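Section 9: Recording by hand with the Asard grips

I like to start people on small, fiddly things, so we'll do a box of beads. If you can pick those up cleanly, the rest of the Wudville task list will feel easy!

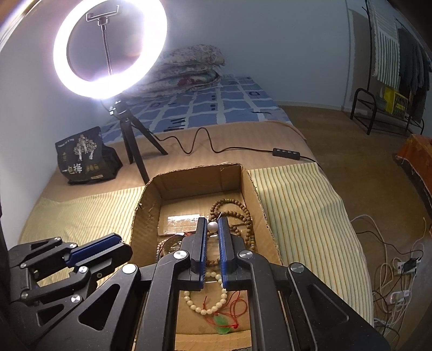 Before you hit record, set the grip's zero point, or every finger width in your file will be off.

1. Squeeze the trigger all the way, hold it, and wait for the beep.
2. Let go slowly — if the fingers snap open, do step 1 again.
3. Start the recording with both grips held still over the box.
4. Go in from above, close on one piece, lift it, and pause for a breath.
5. Set it down and open the fingers fully before you reach for the next one.

Note: Long strands love to catch on each other. I take them near one end and lift slowly (yes, it feels silly at first). A fumble is fine, so just keep going and leave it in.

Caution: Keep your own fingers away from the linkage while it's closing. It pinches, and I've got the marks!

I aim for 100 good pickups before I stop and upload. My first batch had 453, and my wrists were sore until the weekend — please take breaks.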